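Clivari tablecloth, small size: my review after some months

Posted Jun 25, 2024

I bought this cloth in January for the small table in the room where I work and also eat. The table is old and its top has marks from hot cups, so I wanted to cover it without spending much. I paid 2389 in our money, delivery included, in the Tikumside shop. The same cloth was a little dearer at Alaoui.

The first thing to say is that it came folded very hard. The lines of the folds stayed for two weeks, even after ironing on the low setting. The label says low, so I did not try more.

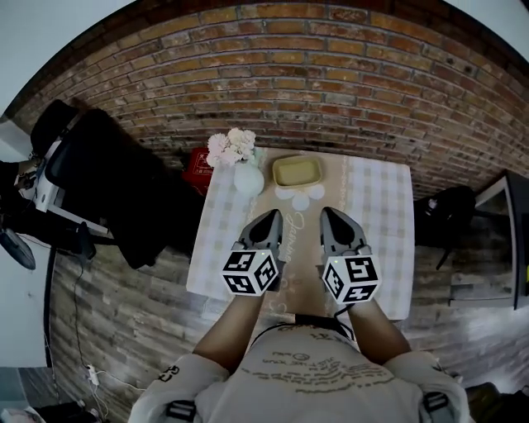
Washing is simple. I wash it at thirty degrees with the kitchen towels and hang it over the door. The colours are the same as on the first day, as far as I can judge. Coffee goes out well if you are quick. Tomato sauce does not, and I have one orange spot which I keep under the fruit bowl when guests come.

The size I must complain about. On the shop page the length is given without the hem, and mine came 2 cm shorter than this. On a small table you see it at once, one side hangs lower and you pull it all the time. My neighbour Patricio Sepúlveda has the Flitik cloth, which is heavier and lies better, but it needs more ironing and he is tired of it.

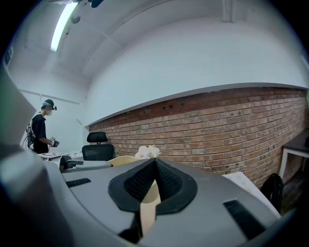 I wrote to the shop about the length. They answered after four days, politely, and offered a small discount for the next order. I would prefer a correct number on the page.

As for the pattern, I like the pale checks and the daisy on the plain border. It is calm and goes with my plates, which are all different.
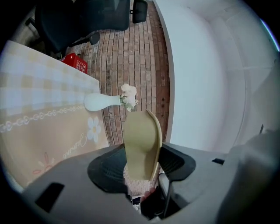

The hem is sewn straight, only at one corner the thread came loose and I fixed it by hand. I give four stars from five. For a big family table I would take the Flitik and iron it.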